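Trimus-Chambre : fiche du jeu de données

Version du 21 septembre 2020

Objet

Trimus-Chambre rassemble des démonstrations de rangement et de réfection de lit, enregistrées avec une pince tenue à la main. Le jeu sert à évaluer une question étroite : une politique apprise par imitation peut-elle remettre en état une chambre occupée, sans préparation de la pièce ? À ce stade, la réponse est non pour la tâche complète et partiellement oui pour certaines sous-tâches.

Contenu

- 1000 démonstrations, une tâche par séquence
- durée maximale d'une séquence : 60 secondes
- 20 logements, répartis entre les sites Suvunside et Zillberg
- 2 doigts opposés par pince, ouverture enregistrée en continu

Les tâches annotées sont : saisir un textile, déplacer un textile, dégager la surface du lit, tendre le drap. Les annotations indiquent le début et la fin de chaque prise. Les échecs sont conservés et marqués comme tels.
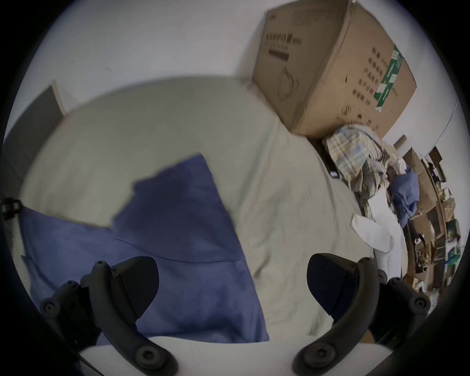 Le textile reste la principale difficulté du jeu. Un objet rigide garde sa géométrie entre la détection et la saisie ; un tissu la perd au premier contact. Le choix du point de prise dépend alors de plis que le modèle de perception distingue mal, surtout lorsque plusieurs pièces sont proches. Un tissu bleu étalé sur un drap beige froissé se segmente correctement par la couleur, mais son bord replié fournit un contour irrégulier, peu utile pour décider où pincer. Le vêtement à carreaux en tas contre le mur pose le problème inverse : le motif se brise à chaque pli et la segmentation tend à produire plusieurs objets. Un carton posé sur le lit relève d'une autre sous-tâche, souvent hors de portée d'une pince simple en raison de l'encombrement.

Résultats de référence

La politique Zawadzka, entraînée sur les seules séquences de Suvunside, saisit correctement un textile isolé. Elle échoue le plus souvent à tendre un drap, faute de seconde prise. Sur les logements de Zillberg, les erreurs viennent surtout de la confusion entre drap et vêtement. Aucun essai n'a mené la réfection du lit à son terme sans intervention.

Limites

Le point de vue solidaire de la pince ne couvre pas toute la pièce. La force de contact n'est pas mesurée. Les lits superposés et les couettes lestées sont absents. Le jeu ne convient pas à la validation d'un produit destiné aux particuliers.

Contact : équipe Trimus, site de Suvunside | © 2020 Trimus | Haut de page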